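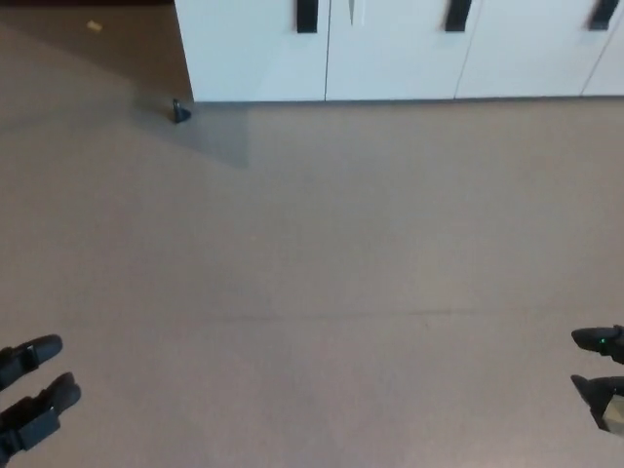 Skonside Low-Reach Kit for two-arm mobile robots

Prenulis > Arms and end effectors > Kits > Skonside

Overview
Specifications
What is supplied
Fitting
Ordering

Skonside is a retrofit kit for two-arm mobile robots that need to work at floor level and at the fronts of low furniture. It consists of a matched pair of two-finger grippers, a tilting head camera mount, the cabling between them and a software package that handles calibration, arm-to-arm clearance and the low-reach motions. The kit is supplied without arms or base.

Most two-arm platforms are set up for bench work. The camera looks forward and slightly down, the grippers hang at table height, and anything below the knee is either out of view or out of reach. Skonside moves the working area down. With the head at its steepest tilt the camera looks onto the floor directly in front of the base, and both grippers can be brought into view from the sides with the fingertips pointing inward. From that position the robot can pick from the floor, pass an item from one hand to the other, or move up to a door handle without changing its stance.

Grippers

Each gripper has two opposed fingers with rounded tips, finished in matt black. The tips are replaceable and are held by a single screw from the rear. The rounded profile lets a finger slide along a hard floor while closing on a thin object, and it also enters the space behind a bar handle without catching on the edge.

Maximum opening is 120 mm. Closing force is set in software and can be changed during a motion, so a firm grip can be used on a handle and a light one on a sheet of paper within the same routine. The fingers hold position if power is removed. A manual release is fitted on the body of each gripper and can be worked with a gloved hand.

Left and right units are not interchangeable. The cable exits are handed to keep the wiring on the outside of the wrist, clear of the camera's view.

Camera mount

The mount accepts any camera up to 400 g with a standard tripod thread. Tilt is motorised and reports its angle to the controller at all times. Pan is fixed. We tested a panning version during development and dropped it: the base can turn on the spot, and a second moving axis made calibration drift harder to trace.

At the steepest setting the camera sees the floor and only the lower part of any furniture standing on it. Full-height doors need a second look at a shallower angle before the robot opens them. The software does this by default and the step can be switched off for known rooms.

Pale, matt flooring with little pattern is difficult for any camera that judges distance by matching surface detail. Skonside does not rely on the floor for depth alone. It takes the floor height from the calibration routine, treats it as a plane, and looks for whatever stands above it. Faint seams and scuffs are ignored unless the obstacle threshold is set below 3 mm. Glossy white cabinet fronts are handled in a similar way, using the edges and handles as references and discarding reflections between them. A change in floor colour is reported to the planner as a possible step and is cleared once the height has been checked.

Software

The package runs on the robot's own controller or on a separate computer connected by network cable. It contains:

Calibration: camera to arm and arm to arm, using the printed board supplied. Run time is 20 minutes for a first set-up. Later checks are shorter and can be scheduled.

Low-reach motions: approach, floor pick, two-handed pick, hand-over, handle grasp and door pull. Each is supplied as an editable routine.

Clearance: keeps the two grippers apart and keeps both off the floor by a margin set by the user. The margin is suspended for the final part of a floor pick, when contact is expected, and a force limit takes over.

Logging: joint positions, finger positions, grip force, tilt angle and camera images, all on one clock. Logs are written to local storage. No cloud account is needed for any function of the kit.

Specifications

Gripper type: parallel motion, two fingers
Opening: 0 to 120 mm
Grip force: adjustable up to 40 N
Rated payload per gripper: 1.5 kg
Camera mount tilt: motorised, position reported
Camera mass: up to 400 g
Supply: 24 V DC
Interface: Ethernet
Fingertips: moulded rubber over metal core, replaceable
Service interval for fingertips: inspect every 300 hours of gripping

Payload is given for a central grip with the fingers horizontal. For door pulls, use the force figure. Magnetic catches and soft-close hinges vary a good deal, and a heavy door should be tried by hand with a spring balance before a routine is written for it.

What is supplied

Left gripper and right gripper
Tilting camera mount, without camera
Wrist adaptor plates for the arm type stated in the order
Cable set with strain relief clips
Calibration board
Spare fingertips, one full set
Software licence for one robot, without time limit
Printed fitting guide

Fitting

Fitting needs hand tools only. The adaptor plates go on first, then the grippers, then the mount. Route the cables with the arms fully extended and check for slack at the elbow before closing the clips. Power the kit up with the arms raised: both grippers make a short opening and closing movement to find their end positions.

Robots with a raised column should be set to their lowest working height before calibration. If the column height is changed afterwards, run the shorter check. Changes of base or wheels call for a full calibration.

Limits of use

Skonside is for indoor use on dry, level floors. The grippers are not sealed against liquids. The kit has no safety-rated functions and the complete robot must be assessed by whoever puts it into service. It should not be used for lifting while the base is moving on a slope – the payload figure assumes a stationary base.

Small loose items on the floor, such as door stops and scraps of paper, are reported as objects but are not sorted. Whether they are to be picked up, avoided or left is decided in the routine.

Related items

Rullov fingertip set, narrow: for recessed handles and drawer lips
Rullov fingertip set, soft: for textiles and light packaging
Deligiannis column bracket: carries the camera mount on round columns
Extension cable set, 2 m

Ordering

State the make and model of both arms and the controller in use. Adaptor plates for common wrist patterns are held in stock, and others are cut to drawing. Kits with stock plates can be supplied for a paid trial, with the trial fee taken off the price if the kit is kept.

Technical questions before ordering: Sosina Assefa, applications desk, Prenulis.

Page revised 2023-11-17. Specifications apply to kits shipped from August onwards. Owners of earlier kits should refer to the printed guide for grip force settings.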